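4.2 Small-object placement on a marked surface

Claims that two-armed machines are ready to tidy a home tend to rest on large, forgiving objects. A towel dropped within a hand's width of its target still counts as put away. We wanted a chore in which near enough could be told apart from right, and in which the object would not stay where it was left unless it was left well. Putting a toy soccer set back in order meets both conditions. A child of five can do it while talking about something else.

The set has three parts: a striped mat printed as a pitch, a miniature ball, and a small white goal. The ball must end up at rest inside a marked area of the mat, and the goal must stand at one end, facing the field. Neither the mat nor the table has a lip or a recess. The printed lines give us a scoring surface that needs no extra markers, and a reader can check our judgments by eye. Figure 6 gives an idea of the scale of the ball and the field markings against the fingers.
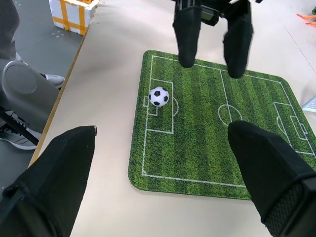 Figure 6. Gripper fingers around the mat, with the ball on the goal area at one end. Wrist camera view.

The fingers are the first problem. Each is wide compared with the ball, and from the wrist a finger can hide a good part of the pitch. In Figure 6 one fingertip lies over the field just past the center circle. A policy that relies on the wrist view alone must therefore act on a partial picture during the part of the motion where accuracy matters most. Mujić has argued that a second viewpoint solves this. Our results suggest it helps with finding the ball and does much less for letting go of it.

Release is where the published numbers deserve a harder look. The Zaveo report scores a placement at the moment the fingers open. We score it 9 seconds later, by which time a round object on a flat mat has had a chance to wander. When we applied the earlier rule to our own 2,789 logged attempts, the ranking of the 2 policies we tested was reversed. We do not claim that our rule is the only sensible one, but a householder who finds the ball on the floor will not care where it was when the gripper opened.

The second problem is clutter. Many of the placement tests we reviewed use a bare table, which few homes can offer. We kept other household items within view of the head camera, at the back of the work surface: a drawstring bag, a crumpled towel, a cluster of dice and a handheld game controller. None of them is part of the task. They are there to be ignored, and ignoring them is a skill that the Ellery benchmark does not measure at all. The dice are the most useful of these, being small and white with black marks, and so close to the ball in coloring. The goal is white as well and has to be told apart from a pale wall.

We left the distractors alone between attempts in a block and rearranged them between blocks. Wyss objected that this makes blocks hard to compare. He is right, and we report them separately for that reason. Pooling them would have given a smoother curve and a less truthful one. 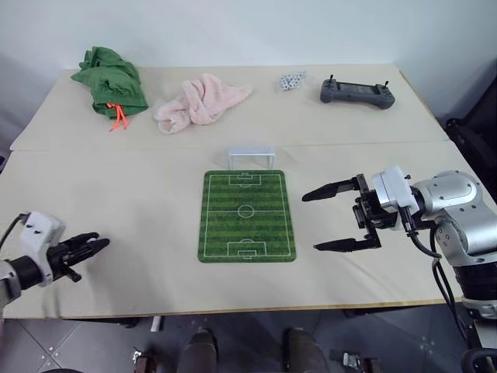 4.3 What counts as finished

Both policies were asked to signal when the set was in order. We treat this signal as part of the chore. A machine that needs a person to stand by and say when to stop has saved that person very little work, whatever its placement score. The Willolent trials ended each run by operator command, and their success rates should be read with that in mind.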